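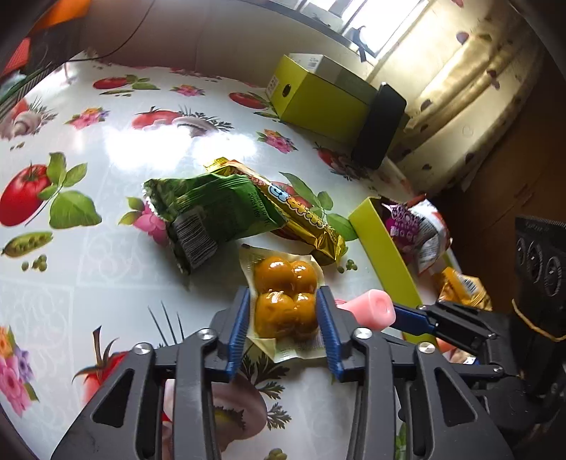 Can a coated tablecloth be cut to size without hemming?

Coated cloth with a bonded backing can be cut with ordinary scissors and left unhemmed, as the coating holds the threads at the cut edge. Uncoated cotton and linen will fray and need a hem.

Zitex to supply coated table coverings by the metre through Domański shops from December

Zitex, the maker of coated household textiles, will begin supplying its Zenard range of wipe-clean table coverings by the metre in December. The range has until now been sold only in ready-cut lengths. Metre sales will be handled by the Domański chain of household shops, which will cut each piece at the counter from a full roll.

The change applies to printed and plain designs. Existing ready-cut sizes stay on sale, and their product codes are unchanged.

Zenard is a woven polyester cloth with a vinyl coating on the upper face. The finished material weighs 177 grams per square metre and is supplied on rolls 40 metres long. Printed designs are applied before the final clear layer, so the surface that is wiped is the clear layer and the ink sits beneath it. Gloss and matt finishes are made on the same line and differ only in the last roller.

"Most of the letters we receive are about tables that fall between two sizes," said Hanna Wieczorek, product manager at Zitex. "A customer buys the longer cloth, trims it at home and keeps a strip that has no use. Cutting from the roll removes that step. The cloth itself is the same."

Rolls will be delivered to shops on cardboard cores and stored upright. Zitex has asked that rolls are not stacked flat, because the weight of the upper rolls presses a crease into the lower ones. A crease of this kind will usually drop out on a warm table within a few days, but it is a common reason for returns.

Measuring a table

Customers are asked to bring three measurements to the counter: the length of the top, the width of the top and the overhang wanted on each side. The overhang is added twice to each dimension. For a round table, the diameter is used for both length and width, and the shop will cut a square. The curve is then marked and cut at home with the cloth laid face down.

Printed designs with a clear top and bottom should be cut so that the repeat starts at the same point on each end. Shop staff can shift the first cut along the roll to allow for this. Cloth removed in doing so is not charged to the customer.

Extending tables should be measured fully open. A cloth cut for the closed position will not reach when the leaf is in use, and two pieces laid side by side leave a gap where crumbs and liquid collect.
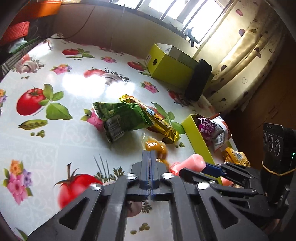
Surface testing

The clear layer was tested at the Arkia textile laboratory. Samples were wiped under a fixed load with a damp cotton pad for 980 cycles, then compared with an untouched sample from the same roll. The laboratory recorded no loss of print on any sample. Gloss samples showed light scuffing, visible under a lamp held at a low angle. Matt samples showed a slight increase in shine along the path of the pad.

Stain samples were prepared with beetroot juice, black tea, mustard, cooking oil and red wine. Each was left on the surface at room temperature overnight and removed with warm water and washing-up liquid. Mustard left a faint yellow mark on the plain white cloth. The other four were removed in full.

"The mustard result is in the care leaflet," said Edmund Kurek, technical manager at Zitex. "It should be wiped off the same day. Turmeric behaves in a similar way and we give the same advice for both."

The material is not heat-proof. Pans and oven dishes must be placed on a mat or stand. Cups of tea and served plates may be placed on the cloth directly.

Care

Wipe with a damp cloth and a mild detergent. Do not use scouring powder, wire wool, bleach or solvent. Nail varnish remover will dissolve the clear layer on contact, and the damage cannot be repaired.

Do not machine wash, tumble dry or iron. To remove fold marks, lay the cloth face up in a warm room or use a hairdryer on its lowest setting, kept moving, from the underside.

For storage, roll the cloth with the printed side outwards. Newspaper should not be rolled in with it. Ink from newsprint can pass into the coating, and the same applies to carrier bags with printed lettering and to some coloured paper napkins if they are left wet on the surface.

On varnished or waxed tables, Zitex recommends a cotton or felt underlay. The woven back of the cloth lets little air through, and moisture held beneath it may cloud a wax finish. 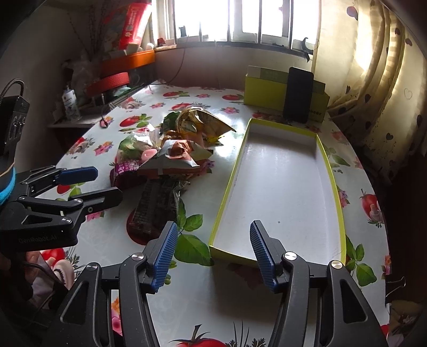 Availability and orders

The by-the-metre service will open in 45 Domański shops. The minimum cut is one metre, and longer pieces are cut in steps of ten centimetres. Cut pieces cannot be exchanged unless the material is faulty, so customers who are unsure of a colour are advised to ask for a sample first. Samples are free and are the size of a postcard.

Orders for cafés, canteens and village halls can be placed for whole rolls. Whole rolls are sent from the Zitex warehouse and are not held in shops. Orders received by noon on Friday will be packed the following week.

Notes to editors

Zenard is a product name of Zitex and should be written with a capital letter. The terms "oilcloth" and "wipe-clean tablecloth" may both be used to describe the material. It contains no linseed oil.

The full test sheet, care leaflet and design list are available from the Zitex press office. Technical enquiries should be addressed to Edmund Kurek, and enquiries on range and supply to Hanna Wieczorek.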